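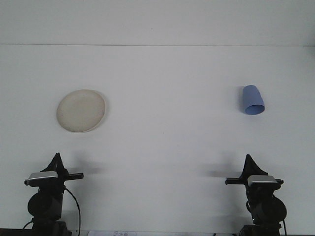

When should an operator stop a two-arm tabletop session and reset the workspace by hand?

At the first moment the operator is unsure what state the objects are in, and before either arm is told to move again. The rest of this section explains how we came to write down something so obvious, and what it cost us to leave it unwritten.

### 4.2 Reset and labeling rules

The Plallia protocol began as a single page taped to a cabinet. It told operators to "restore the scene," and every operator did so faithfully, each to a different scene. Kombo restored objects to wherever he last remembered them. Okoth restored them to wherever they looked tidy. When we reviewed the logs in March, the start states had drifted so far apart that two sessions filed under the same task name could fairly have been sent to different journals.

We therefore replaced the page with a set of rules, given here in the form the operators now use.

**R1. Name the start state before the session opens.** The setup in Figure 3a, with the plate lying flat and the cup on its side, is logged as "plate flat, cup tipped." A cup on its side is a legal start state. It is also a legal failure state, and the log has to say which one is meant. Under the old page the two were entered with the same word, "down," and sorted out later by memory.

**R2. Arms clear before hands enter.** Both arms are parked and their motion is disabled at the controller. A verbal "clear" is not enough. Our first draft allowed it, and during the pilot it was said 30 times by people who were looking at a screen.

**R3. One person resets.** The second operator may watch, and may comment, but may not nudge. This rule caused more complaint than all the others together, mostly from people with strong views on where a cup should go.

**R4. Surface marks stay or go as a set.** Smudges and stray paper are left alone within a block of sessions and dealt with only between blocks. Wiping the surface halfway through a block changes the background for the later sessions and gives a learned policy something to notice that we would prefer it didn't.

**R5. Log what is attached to each arm.** Tools, cameras and cables are entered per arm, by side, at the start of each block.
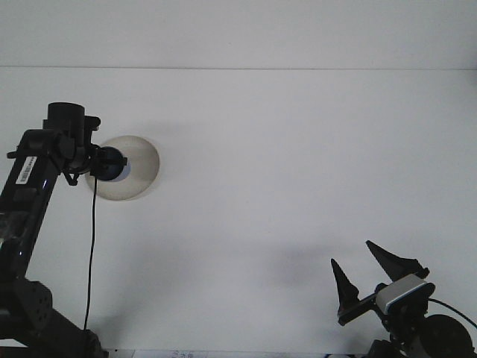
*Vol. 2, p. 200*

**Figure 3.** Workspace during protocol use. (a) Plate and tipped cup on the white surface, both arms at the near edge. (b) The two arms against the plain background; the gripper on the right is open, and a barcode label is on the upper link of the left arm.

R5 looks like paperwork, and it is, but the view in Figure 3b shows why we keep it. A thin cable hangs by the left arm and another leads away from the camera on the right gripper. The original page had no field for cables at all. Dela Peña added one after finding that the comments box was being used for cable routes, weather and, in one entry, lunch.

The barcode on the left arm's link is covered by the same rule. We ask that labels be read at the start of a block and entered as read - operators who know the arms well tend to type the identifier from habit, and habit does not keep up with swapped hardware.

We checked the rules against almost 3,000 logged sessions from the Orine and Manole collections. Mugo and Kashindye each went through the logs separately and marked every entry whose start state could not be rebuilt from the text alone. They disagreed most often over entries reading "same as before," which R1 now forbids. Entries written under the new rules gave them much less to argue about, although they managed.

Two limits should be stated. The rules assume a fixed workspace and would need changes for a mobile base. They also assume that the person filling in the log was present for the reset, a condition we had thought too plain to write down. It has been R6 since April 20, 2025.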